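Practice Makes a Dataset

By Friday afternoon Sohail Bhutto has usually stopped talking. He sits in a back office at Stukesach with a headset pushed up on his forehead, steering two simulated arms over a simulated table, and he has 23 more runs to record before he can go home.

The task is kitchen work: handling food around a bowl and a plate. Each run is saved from start to finish, along with every joint position, and becomes one example for the learning system. The set stands at 692 examples. Bhutto threw out another 200 in May after the team changed how the fingers close. 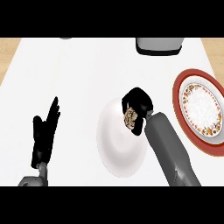

Small items take the longest to learn, he says. A grip that is slightly off at the start ruins everything after it, and new operators tend to rush. Ebbe Solheim, who trains the model, would like them slower still – but she also wants variety, so the objects are moved between runs.

Bad runs are marked and kept in a separate folder. Solheim hopes to use them later, in a second project called Balorov. For now the model sees only the clean ones, and Bhutto decides which those are.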